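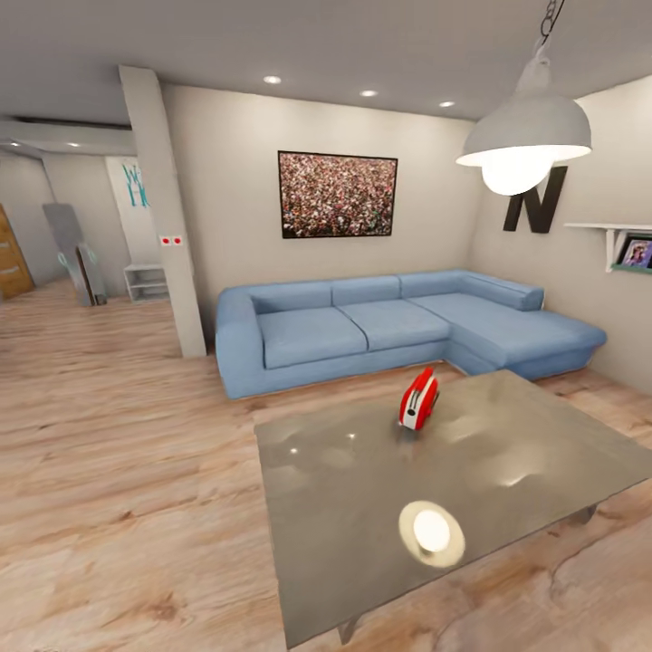
Meet Day Laundry and Kit Tips, Track Parents Edition

Typing this fast, bus leaves at 5. Regional meet season starts in March and every year the same questions, so here goes.

Singlets. Cold water, inside out, half the soap you think. No fabric softener ever, it wrecks the stretch. Hang dry. If the number on the back is heat pressed do NOT iron over it, put a thin towel on top and go quick.

Grass stains: white vinegar and water, half and half, soak 43 minutes (ok I just leave it for one episode of something). Then wash. Old stains need two rounds.

Mud. Let it dry first. Knock it off outside. Then wash.

Spikes. Pull the pins when the season's over, drop of sewing machine oil in each hole, screw back in finger tight. Stuck pin? Pliers and a rag, go slow so you dont strip it. Stuff the shoes with newspaper overnight. Change the paper in the morning if it's damp.

Smelly bags. Baking soda in an old sock, knot it, leave it in the bag. The Kotness duffels the club gave out have a flat board in the bottom that comes out, wipe under there too. Gross in there.

Safety pins. Keep them in a mint tin. Four per runner per race and they always vanish. I bought a box of 200 from Jindis and we got through it by the second meet.

Water bottles: rice and a splash of vinegar, shake hard, rinse twice. Gets the film off the bottom. Lids apart, always, the little rubber ring comes out with a toothpick.

Relay batons, if your kid brings one home. Warm soapy water, dry it, fresh strip of grip tape. Overlap a quarter inch, pull tight as you wind.

Cooler. Freeze the bottles flat the night before instead of buying ice. Oranges cut in quarters, in a Bukel tub with the lid on. Sandwiches on top or they get squashed.

Sunscreen on collars: dish soap, rub, wait ten minutes, wash warm.

Adoración Prieto has the spare singlets, mostly small and mediun. Wash before you give them back please.

More on tents and folding chairs next time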